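Four months in with the new coworkers

I promised back in December that I'd write something about the robots once I'd stopped having feelings about them. I still have feelings, but it's been four months, so fine.

For anyone new: I work at Moltgate, which does laundry and room turnover for small hotels and short-stay apartments. We're not big. When I started, everything that came off a bed or out of a bathroom went through human hands something like six times before it was back on a shelf, and my hands were usually two of those. Now we have two robots on the floor practicing the pickup and sorting end of things, and my job title has the word "operator" in it. My mother is very impressed. My paycheck is slightly impressed.

What I do all morning is reset and watch. I put the basket down, I put the laundry in, the arms do their thing or don't, and I write down how it went. Then I do it again. I get asked if it's boring and yes, sometimes it really is, but it's a different boring from folding! Folding was boring in the shoulders. This is boring in the eyes.

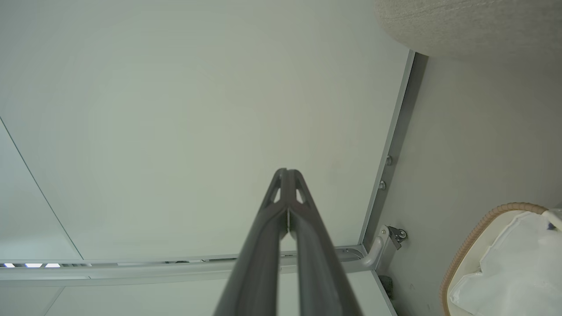

The part I didn't expect was how much of the day is about where stuff sits. Before, if a basket was a foot off from where it should be, you just reached. Now I have opinions about baskets. I care which way the handles face. Telma Navarrete, who trained me on the old line, came by to see what I was up to and watched me scoot the same basket back and forth with my foot for a good while, and then she said "so it's like having a toddler" and went back to her pressing. She's not wrong (she has raised four of them).

Let me talk about the hours, because that's what everybody at lunch talks about. Nobody on our shift got let go. Two people moved over to the Bondport building, and one of them wanted to go anyway because it's closer to her kid's school. But we also haven't hired anyone since the arms came in, and I notice that. When Fuentealba, the apartment company, sent us 258 bags in one week and then 358 the week after, the old Moltgate would have called in temps. We did overtime instead. I liked the money. My knees didn't.

Wenceslao Insaurralde is our floor lead and he's been pretty straight with us about it. He told us he can't promise what next year looks like and he wasn't going to pretend. I'd take that over a pizza party.

Stuff like jerseys and collars is still the hard part, by the way. A towel is a towel. A shirt crumpled up with the sleeves every which way could be any shape at all, and I've gotten weirdly patient about it.

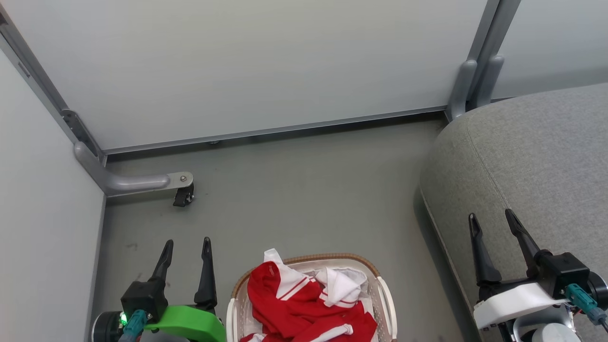 Things I'd tell you if your shop is getting them too

Ask early who does the resetting. At our place it got dumped on whoever was standing closest for the first couple of weeks, on top of their regular work, and people got cranky fast. Get it on the schedule as a real job with real breaks.

Ask about training pay, too. I went to a two-day class over at Tesden and had to push to get the drive covered. They paid it in the end, but I shouldn't have had to send four emails.

And keep your hand skills up. I still take a folding shift when I can get one, partly for the company and partly so I don't get slow. Telma timed me last month and I'm not telling you the number.

Next post is going to be about my tomatoes, I swear.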